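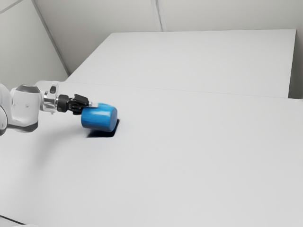

**How often do the gripper fingertips need to be changed?**

Every 3000 grasp cycles in normal use, or sooner if a tip has a nick you can feel with a fingernail.

## Oteo cell: setup and care

These notes cover the Oteo cell and its simulated copy. Both use the same task list, gripper settings and home pose. If you change one, change the other before the next run. The settings live in `oteo/cell.yaml`.

### Starting the cell

1. Clear the tabletop and check that the stop button is released.
2. Power the controller, then the arm. Wait for the controller to finish its self-test.
3. Run `prolta home`. The arm moves slowly for this step.
4. Open and close the gripper twice with nothing between the fingers.
5. Run `prolta check --grip`. It prints the width at full open and full close.

If the closed width is off by more than the limit in the settings file, re-zero the gripper before doing anything else. Changing the limit to get past the check is how we lost most of a day in December.

### Simulated copy

The sim loads from `sim/oteo_cell`. The blue cylinder is the standard test part. It can be started upright or on its side, and the start pose is written to the run log.

| Setting | Value |
|---|---|
| Physics substeps | 15 |
| Settle time before grasp | 4 s |
| Retries per part | 11 |
| Fingertip friction | read from `tips.yaml` |

Fewer substeps will run, but parts start to creep in the grip and the logged contact forces can't be used. Irfan tried a softer contact model as well. It is on the `soft-tips` branch and hasn't been merged.

### Changing fingertips

Tips come from Closance in bags of matched pairs. Always change both sides.

- Open the gripper fully and cut power to the arm.
- Back out the small screw on each finger and slide the tip forward.
- Wipe the seat with a dry cloth. No solvent, it attacks the tip material.
- Push the new tip in until it stops, then tighten by hand.
- Power up and repeat steps 3 to 5 of the startup list.
- Reset the counter with `prolta tips --reset` and write the bag number in the log.

### Known problems

- **Gripper reports closed but the part drops.** Usually a tip that isn't fully seated. Check that first, then the grip force.
- **Home pose drifts after a hard stop.** Run the joint calibration, then home again.
- **Sim and cell disagree on closed width.** Someone changed tips and didn't update `tips.yaml`.
- **Wrist cable fault at startup.** Reseat the connector at the wrist. If it comes back, swap the cable. Spares are in the Usmani cabinet, second drawer.

### Contacts

Cell hardware and spares: Sidra Lodhi
Sim and settings files: Irfan Awan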